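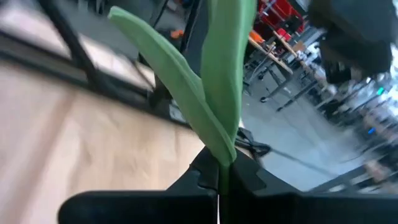 Artificial plant, two green leaves.

Ostbridge Community Gaming: progress report to the Grisden Fund
29/05/2019
Prepared by Hashini Karunaratne

Server and hosting
The move off the old rented box is finished. Both match servers now run from the Ostbridge host, and the public server keeps its old address so returning players don't have to change their favourites. Player records came across as well, 3808 accounts in all. A few had duplicate names and Selvaraj Liyanage is still merging those by hand.

Prunora Cup
The first season of the cup closed in December. Shiuli Gazi ran the brackets and handled the disputes. There were two forfeits, both in the lower division, and one replayed map after a server crash. The second season has opened for sign-up with the same map pool. Team captains asked for later start times and we have moved matches back by an hour.

Anti-cheat
Kamrul Khan has the demo upload working on the match servers. It is not yet switched on for public play, as the files fill the disk too quickly. He is testing a shorter retention period and will report on it separately.

New players
Lai-ching Chow has rewritten the install guide and added a page on mouse and network settings. The beginner evenings are capped at 50 places. Experienced players have been asked to use the other server on those nights, and most do. We would still like more people to help with coaching, particularly for the medic and engineer roles.

Spending
Hosting is within budget. The licence for the Menon voice server was renewed at the old rate. The money set aside for prizes in the first season has been paid out, apart from one team that has not sent its details.

Still to do
Finish merging the duplicate accounts.
Decide on demo storage.
Publish the season two rule book, including the new wording on stand-in players.
Replace the colour scheme on the match page, which several members find hard to read.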